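June, past eleven at night

Gave up sugar in tea at breakfast. Took it back up by ten. I record this only so that future me can't claim the whole month was a success.

The main business of the day was the piano. Kaja Bite rang before I had my shoes on to say that her aunt's upright was mine if I could get it out of the house by the end of June, and that it was a wonderful instrument, and that it had not been tuned under the current government or the one before. I said yes. I can't play the piano. I had lessons for one winter when I was nine, from a woman who ate pickles through them, and what I kept is the left hand of one waltz. The left hand of a waltz is mostly waiting.

Then I called movers. Vidorent wanted to know how many stairs. I said 15, and the man went so quiet I thought we'd been cut off. "With a turn?" he asked. With a turn. He quoted me 179 for the van and said the stairs would be "discussed on the day," a phrase I have only ever heard from dentists. I asked Povilas if he and his brother would do it for beer instead. Povilas said his brother's back was a matter for the courts now.

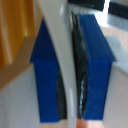 After lunch I went over to look at the thing. It lives in the dining room under a shawl and a row of dead geraniums. Five of the keys make no sound at all and one makes two. Kaja played something slow on it and it sounded like a memory of somebody falling down in a church. I was done for, of course. I stood there nodding like a man who knows about soundboards.

Her aunt, Helju, came in halfway through and asked what I did for a living, then what I planned to play. I said I was keeping an open mind. She told me that a man from Paju had offered her 3,000 for it once, before the flood in the cellar, and she had turned him down because of his shoes. Then she looked at mine. Nothing was said, but I left by the side door.

Measured my own hallway when I got home. The piano is wider than the hallway at the spot where the radiator sticks out, by the width of a thumb. I measured it again with the other tape, which is the generous one, and got the same thumb. Triin downstairs thinks it could come in through the window if the window came out. She said this very cheerfully – it isn't her window.

So tomorrow: ask Raimonds about radiators, ring Vidorent back and confess to the thumb. Also buy milk. Tried the waltz on the kitchen table before bed and I still have it, all of the left hand, no mistakes that I could hear.

3 comments | 5 shares

Contact | © Mororard Journals | Back to top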